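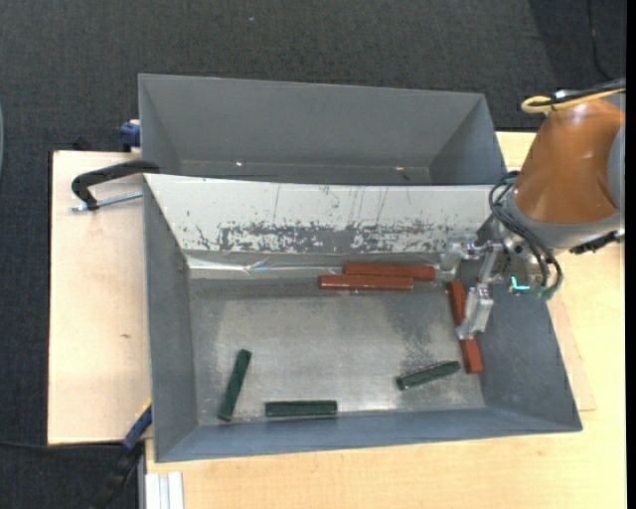
Jollance Pick 4

Bin picking software for loose parts. Perception, grasp planning and arm control in one package.

Overview

Jollance Pick finds separate parts in a metal bin, chooses one that the gripper can reach, and plans a path in and out that keeps clear of the walls. It is written for cells that handle small batches of mixed parts, where a fixed pattern or a part-specific fixture would cost more than the job is worth.

Perception

The detector returns an outline, a long axis and a confidence score for each part. Bar-shaped parts that overlap are reported as separate items, and the one on top is ranked first. Shiny metal floors and scratched walls are a common source of false edges. Flatholm, the calibration tool, records the bare bin once and uses that record to mask reflections. Run it again if the bin is swapped, relined or moved.

Grasp planning

For each part the planner tests 20 approach angles and drops any that would bring a finger or the wrist into contact with a wall. Hoses and cables on the wrist are modeled as a soft envelope — set its size on the Tool page before the first run. Parts lying close to a wall are kept in the list and tried last. If no grasp passes, the program stops and reports which parts are left and why each was rejected.

Sorting and transfer

Two bins can be defined in one cell, as source and target. Rules are set by color, length or both. The bins may share a wall or stand apart. Each has its own coordinate frame, so a change to one does not affect the other.

Logging

Purnside, the log viewer, stores the camera view, the ranked grasp list and the planned path for every attempt. A failed pick can be replayed offline with new settings before they go to the arm.

Requirements

Fixed camera beside or above the bin
Two-finger gripper, parallel or angular
Bins clamped or otherwise held to the table
Disk space for logs, 544 GB recommended

Ordering

Licenses are sold per arm by Taheri. Flatholm and Purnside are included. Version 3 licenses can be moved to version 4 until the end of August.

Page updated 2020-08-10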